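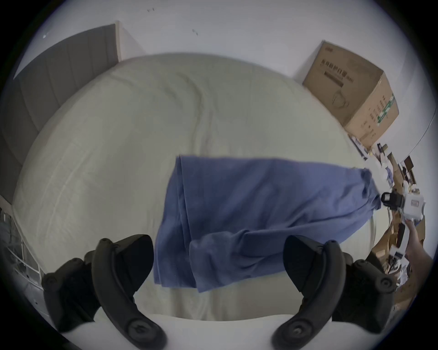
Sleeping in the small room
Posted in February by Declan Henare

My other half snores, and so for the past seven weeks I have been sleeping in the small room at the back. We call it the small room because calling it the spare room would suggest it had been set aside for something.

The bed in there is a Mellitz, bought for £50 from a man in Covside who seemed very keen to see it go. It has a dip on the left. I have tried sleeping on the right, but the bed has views about this, and by three in the morning I am back in the dip with one arm underneath me.

Still, I have grown fond of it. I can read until two. I can have the window open in winter. On Wednesday I ate toast in bed and there was no one to raise the matter of crumbs except me, at midnight, lying on them.

My friend Njål Fjeld, who grew up somewhere properly cold, says couples there have a duvet each and think the rest of us are mad. I put this to the management at home. She said she would think about it, in the voice she used about the canoe.

We did try earplugs first — the orange foam sort — and they worked very well on my alarm. I was 42 minutes late for work and blamed the bus. Then came a strip for his nose, as she insisted on calling it when she told her sister on the phone, though the nose in question is hers and she won't hear otherwise.

I'm due back in the big bed at the weekend. I've asked for an extension.

Recent posts
The canoe, continued
A short quarrel with a Plodell kettle
Buses I have blamed

Contact | © Declan Henare | Back to top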